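Clekitz Publishes Household Handling Guidance for Assistive Robots

GIRHAM, November. Clekitz, the regional body that sets good practice for service robots in private homes, has released its first guidance on the handling of footwear and other soft personal items. The document runs to 12 sections and applies to any mobile machine that picks up, moves or sets down clothing in a residence where people are living.

The guidance was drafted over two rounds of consultation, during which Clekitz received 805 written comments from operators, care providers and residents. It replaces a short advisory note that dealt only with rigid objects such as cups and boxes.

Under the new text, operators must set a grip limit for each class of soft item before work begins in a home. Slippers are treated as a class of their own. A gripper should approach them slowly, close on the outer fabric where possible, and stop if the material folds in a way that hides the fingers from the wrist camera. Linings and stitched seams are to be avoided as grip points. 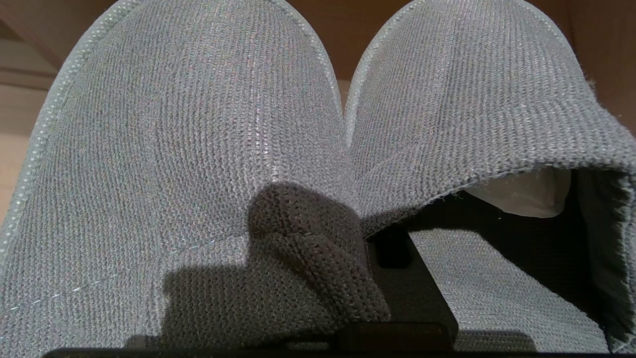
Usha Rodrigues welcomed the section on fabric but told the consultation that the stopping rule may prove too strict. Knitted items fold whenever they are touched, she wrote, and a machine that halts at every crease will leave the job to the resident. She asked that operators be allowed to continue at reduced force once the position of the fingers has been confirmed by a second camera.

Clekitz accepted the point in part. The final text permits a machine to resume if a head-mounted or fixed camera gives a clear view of the item, and if the force applied stays at or below 80 percent of the limit set for that class.

A separate section covers where items may be put down. Footwear is to be placed in pairs, clear of the walking route, on a surface the resident has agreed to in advance. Low steps and ledges are permitted if the resident can reach them without bending past a comfortable point. Operators are also asked to keep cables off the route between the machine and the set-down point, and to check the floor for strong reflections and shadows, both of which can affect how a camera judges distance.

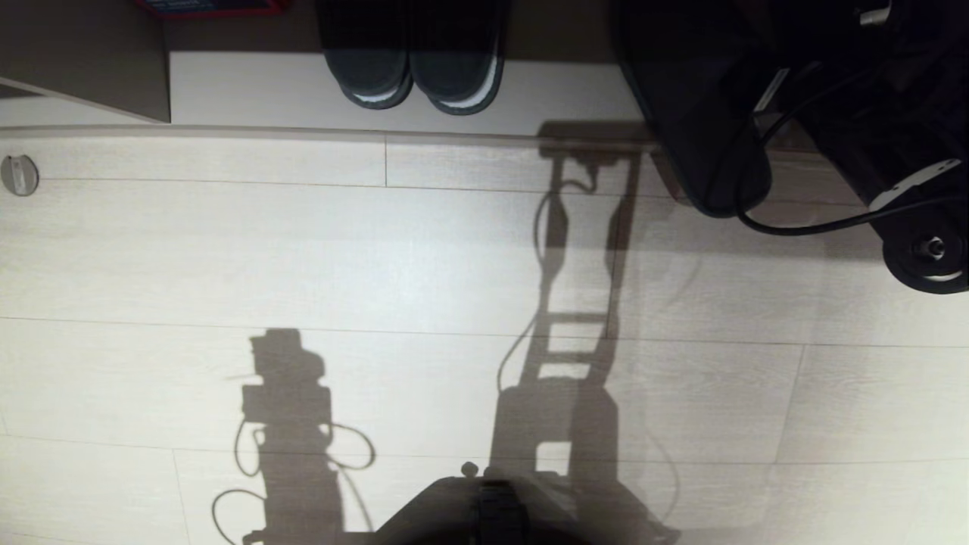 A pair of dark slippers on a white ledge at the edge of a pale wood-grain floor.

The firm Kontogiannis, which supplies home machines to care providers in Girham, said it would bring its operating manuals into line with the guidance. Mokatis, a training center for robot operators, will add the footwear section to its entry course.

"Residents notice where their things are left," said Sigrún Baldursdóttir, who chaired the drafting group. "The rule on set-down points was the one they asked us for most often, and it is written so that an operator can follow it without special equipment."

The guidance is voluntary. Providers that adopt it are asked to keep a record of each stopped grip and to share those records with Clekitz once a year. A review of the grip limits is planned after the first set of records has been received.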